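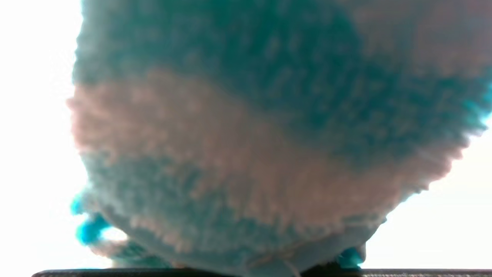 공공도서관의 연체료는 폐지되어야 하는가?
단계적으로 폐지하는 것이 바람직하다. 다만 분실과 훼손에 대한 변상 책임은 별도의 규정으로 유지하여야 한다.

검색어를 입력하세요 검색 통합검색

9월 | 글 Adaeze Omoregie, Fitholm 도서정책연구실

연체료는 오랫동안 장서의 회전을 보장하는 최소한의 장치로 이해되어 왔다. 반납 기한을 지키지 않은 이용자에게 소액의 부담을 지움으로써 다음 이용자의 권리를 보호한다는 논리이다. 본 연구실은 이 논리의 취지에 동의하나, 현행 제도가 그 취지에 부합하게 운용되고 있는지에 대해서는 의문을 제기한다.
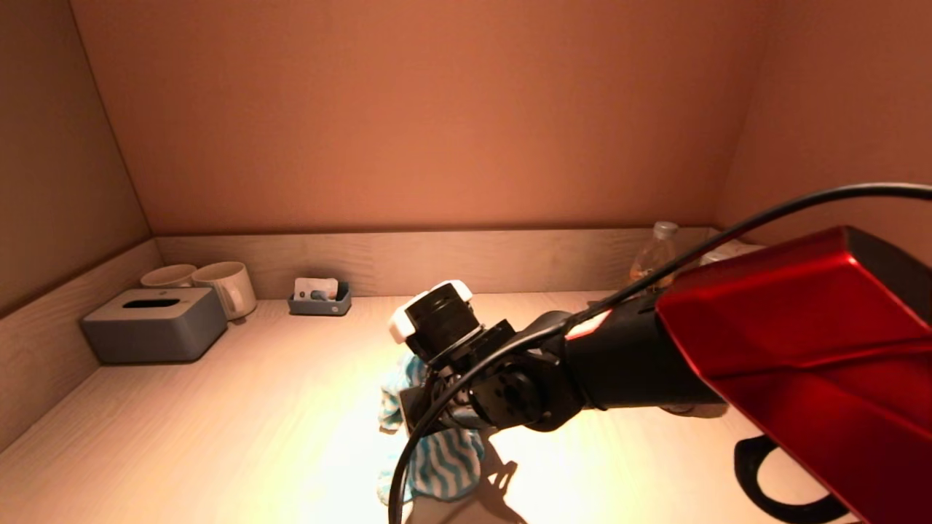

Porcombe 분관의 지난 회계연도 자료에 따르면 연체료가 부과된 회원은 1,208명이며, 이 가운데 934명은 체납액이 소액임에도 대출 자격이 정지된 상태로 남아 있었다. 자격이 정지된 회원 중 625명은 아동 및 청소년 회원이었다. 보호자의 사정으로 반납이 늦어진 경우까지 아동의 이용 제한으로 이어지는 구조는 공공서비스의 원칙에 비추어 정당화되기 어렵다.

징수에 소요되는 행정 비용도 검토되어야 한다. 고지서 발송, 수납 확인, 이의 신청 처리에 투입되는 인력은 본래 열람 지원과 독서 프로그램에 배치되어야 할 인력이다. 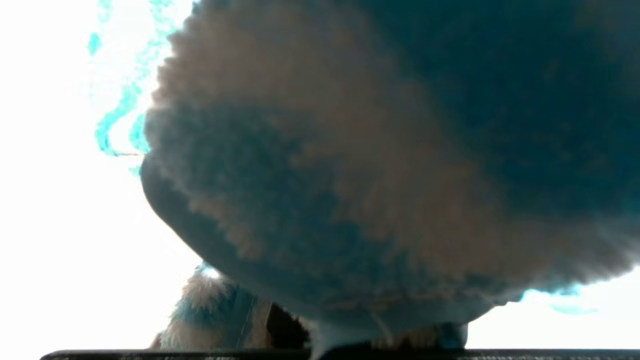
반대 의견도 존재한다. 연체료가 사라지면 인기 도서의 대기 기간이 길어질 것이라는 우려가 그것이다. 이에 대하여 본 연구실은 예약자가 있는 자료에 한하여 추가 대출을 보류하고, 반납이 완료되는 즉시 자격을 회복시키는 방식을 제안한다. Okafor 열람실은 이미 이와 유사한 규정을 시행하고 있으며, 담당 부서는 반납 안내 문자의 발송 시점을 기한 전으로 앞당긴 바 있다. 장기 미반납 자료에 대해서는 100일을 기준으로 분실 처리하고 변상 절차로 전환하는 것이 적절하다. 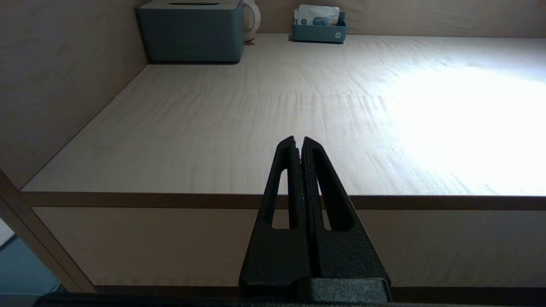 옅은 색 목재 상판과 검은색 그리퍼.

아울러 기존 체납액의 처리 방침이 함께 공표되어야 한다. 신규 부과만을 중단하고 과거의 체납을 존속시킨다면 정지된 회원의 복귀는 기대할 수 없다. 각 도서관 운영기관은 차기 예산 편성 이전에 체납 기록의 일괄 정리 여부를 결정하고, 그 결과를 이용자에게 서면으로 통지할 것을 권고한다.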